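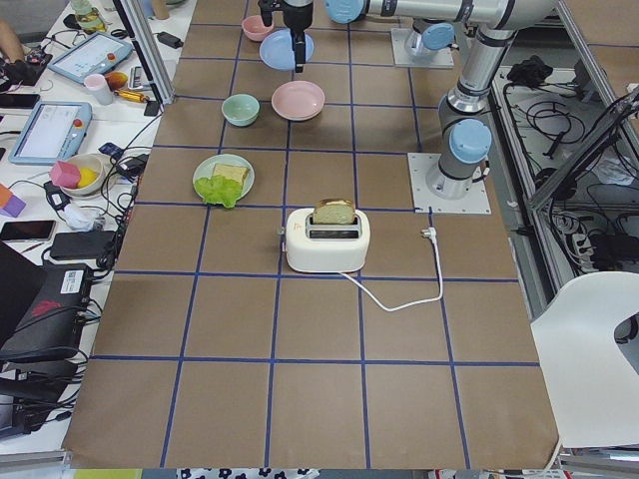
Is the Jolel audio guide worth paying for at a performance art show? Mostly, if you've got the patience for it and you go on a quiet day.

I took one round the Petrenko retrospective at Kemden last week and did the whole thing start to finish. Two visits. It's a small handset with a neck loop and one earpiece, and you key in the number on the wall. No app, no login. Good.

Sound first. Clear voices, proper pauses, no plinky music underneath. Volume goes high enough to beat a school party. The earpiece is hard plastic and after the second room I was swapping ears every few minutes. Take your own headphones, there's a socket on the bottom that the desk didn't mention.

The commentary is the reason to get it. Performance pieces are awful to show after the fact – a photo, a chair, a typed instruction behind glass – and the wall labels here are the usual fog. The Jolel script tells you what was done, for how long, who was in the room. The track on the long silence piece has two people who sat through it and they don't agree about whether it was any good. Best four minutes on the thing.
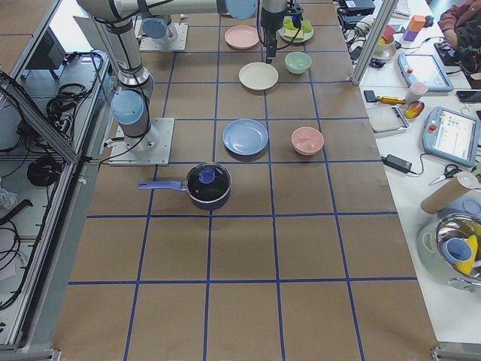

Less good is finding your way about. Numbers run by date but the rooms don't, so you go from 12 to 31 and then back. I missed the rope films completley on visit one. There's a paper map but it has different numbers to the handset. Why.

Battery died in room six as well. Desk swapped it without fuss, but the new one didn't know where I'd got to and started the welcome talk again. No skip button on the welcome talk.

Compared it with the Cirar, which I used at a sculpture show in the spring. Cirar has a screen and looks nicer. Talks too much though, and it's all dates and prizes. Jolel wins on writing, loses on everything you hold in your hand. 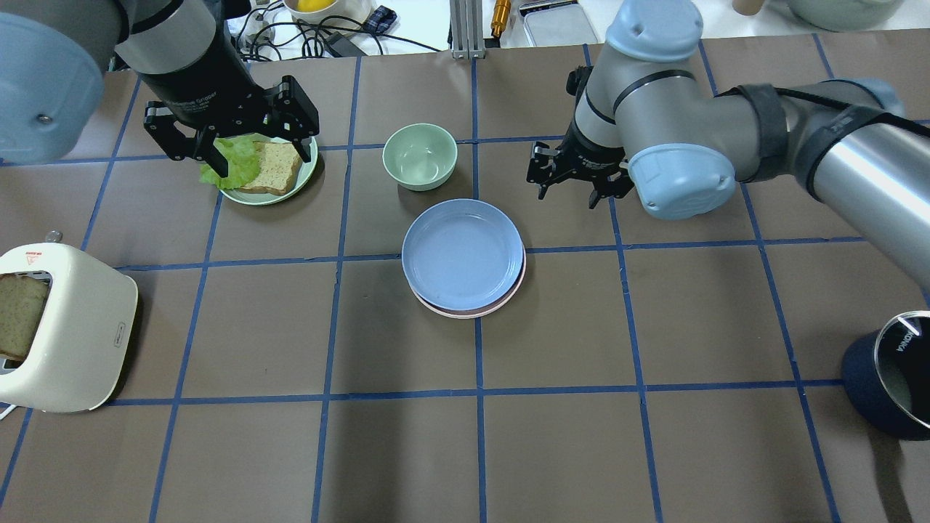

The track for the supper piece is where it either gets you or it doesn't. Petrenko laid one place at a time, very slowly, and ate nothing for two days, and the guide gives you every move in real time for a good stretch. I nearly gave up. Then it started working on me, and stuff as plain as lettuce held over wholegrain bread on a pale green plate, with an empty bowl further along, was enough to keep me stood there till the end. Tyson MacDonald, who came with me on the second visit, lasted under a minute and went for a coffee. So it depends who you are.

Would hire again, with my own headphones and a pencil for the map. Four stars if they sort the numbering, three and a bit untill then.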